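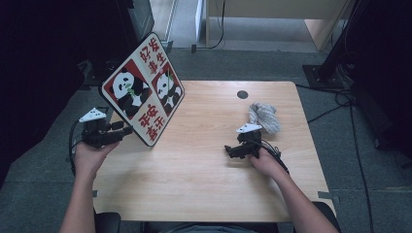

Placa quadrada de panda, como limpar e pendurar?

Druvlow
2025-01-20
Comprei em dezembro uma placa quadrada com dois pandas e letras chinesas vermelhas, 11 reais na feira. Pegou pó e não sei se posso passar pano úmido. E pendura reta ou de bico para cima? Aqui em casa o assunto já rendeu quase 60 minutos de debate.

Burker
Pano seco primeiro. Se não sair, um pano bem torcido, testando antes num cantinho do verso. Álcool não: tirei o vermelho de uma minha e hoje tenho um panda albino. De bico é como se usa muito no Ano-Novo chinês, mas com panda eu poria reta, senão ele passa o ano escorregando.

Civa
um dos textos é 平安喜乐, paz e alegria. 60 minutos de briga, deu certo hein

Cù
Fita dupla face. Boa sorte com a tinta da parede.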